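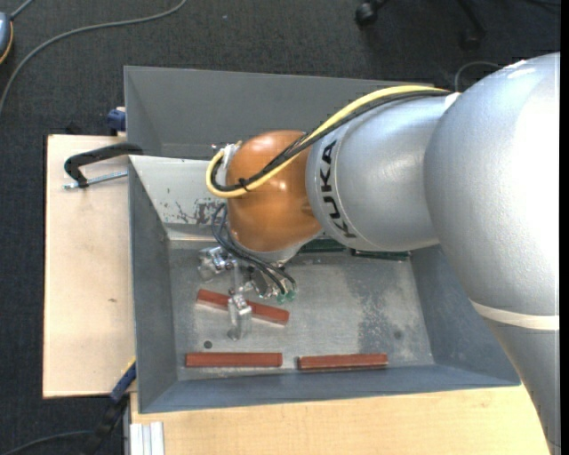

Surstead water main fix pushed to Tuesday

Homes on the east side of Surstead will be without water for part of Tuesday while crews swap out a cracked main under Jastow Road. Shutoff starts at 9 a.m. Back on by mid-afternoon, if all goes to plan.

The work was meant to happen last week. A valve turned out to be the wrong size and had to be reordered, the town said.

The stretch being replaced is 200 feet long and runs from the Cernetti bakery down to the rail crossing. It has broken 2 times since winter. The last one flooded the bakery's basement and closed the road for a day and a half -- plenty of residents will remember the detour.

"It's old pipe and it's tired," said Marlene Bouchard, who runs the town water office. "We patched it, we patched it again. Time to dig."

Residents are asked to fill a few jugs the night before. Water may look cloudy when it comes back. Run the cold tap untill it clears, and hold off on laundry.

Jastow Road closed to thru traffic from 8 a.m. Buses will use Mill Street. Parking on the north side of Mill is suspended for the day, and cars left there will be towed.

Not everyone is happy. Ragnheiður Dalsgaard, who has a hair salon near the crossing, said she only got the notice on Friday and has had to move 20 appointments. "I can't rinse color out with a jug," she said.

Bouchard said letters went to every address on the list but some may have gone out late. A text alert sign-up is on the town website -- 3,000 people are on it so far.

Bottled water can be picked up at the fire station from 10 a.m., bring proof of adress. Questions to the water office, open till 5.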